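3.2 Horses, riders and schooling sessions

The study used 25 riding horses kept at two barns, Catterall and Zendale. All were in regular work and had been ridden in group lessons before. Mares and geldings were both included. Horses under four years old were left out, as were any that had been lame during the summer.
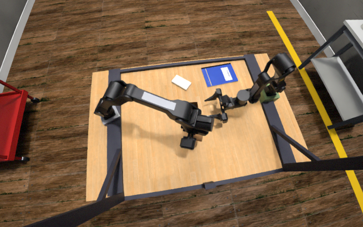

Each horse was ridden by its usual rider in three sessions, spread over September. A session began with ten minutes of walking on a long rein, followed by trot and canter in both directions. Riders were asked to keep their own saddle and bit throughout. At Zendale the Tuesday group rode outdoors; all other sessions were held indoors.

Rein tension was logged with the Prolano gauge, clipped between the bit ring and the rein. The gauges were checked against hanging weights before the first horse of the day.

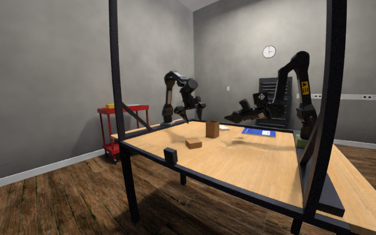 Two horses, Sorano and an unnamed gray mare, would not settle in the first session and were ridden again the next morning. Only the repeat ride was kept.

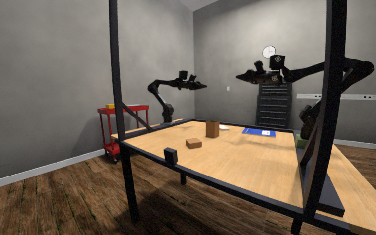
Figure 2. Two arms mounted at opposite sides of a wooden table (simulated view).

Behavior was scored from the rail by Gøran Myklebust, who did not see the tension readings until scoring was finished. Head tossing, tail swishing and mouth opening were each marked per lap. Laps broken by another horse stopping in front were dropped.
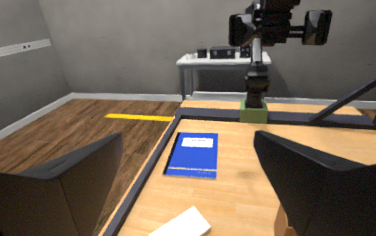 After these were removed, 700 laps remained. Canter laps were fewer than trot laps at both barns, mainly in the horses used for beginners, and the two gaits are treated separately in Section 4.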